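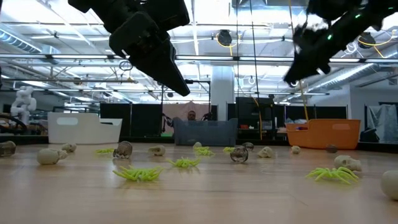
The sorting table at Flonesby's open day, skulls and spiders included.

I drove 52 miles in May to look at Halloween decorations. The flyer said "live automation demonstrations," and my brother-in-law, who sells conveyor parts and thinks I should get out more, had a spare ticket.

Parking was in the field behind Gunar, the tile warehouse. Registration gave me a lanyard with somebody else's surname on it, then a hairnet, then took the hairnet back. The tour was capped at 100 visitors and I would guess most of them were there for the pastries, which had gone by 10:15.

Azlan Hutapea led our group. He has the patience of a man who has been asked when the robots will fold laundry 900 times, and he got it again before we had cleared the lobby. "Not today," he said, and kept walking. 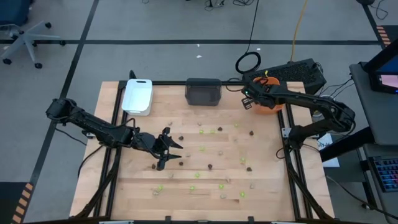
Sorting is what Flonesby wants to be known for, and Azlan talked about it with real feeling. Picking up one thing is old news, he said. Picking up the right thing from a mess is where the money goes. The mess in question included green beads and little brown pieces I would have swept off my own kitchen counter without a thought, spread over a butcher-block top with an arm on either side. A woman from Pacheco asked what happens when two pieces touch. Azlan said that was an excellent question and told us what happens when they don't.

Anjani Mangundap took over for the second half. She handles the software, talks twice as fast, and brought no slides, for which I could have hugged her. According to her, the spiders are the worst of the lot on account of the legs. A gripper that closes on a leg has technically found the spider. Her team argued for a week over whether that should count, and she lost.

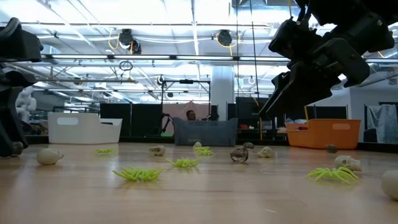

She also told us the skulls were bought on clearance, 8 bucks a bag, and have outlasted two pieces of equipment that cost a good deal more. I asked whether customers find them off-putting. She said customers remember them, and the previous demo used bolts.

Lunch was a wrap from the Flimetti truck by the loading dock. Get the eggplant. The line was slow and entirely staffed by humans.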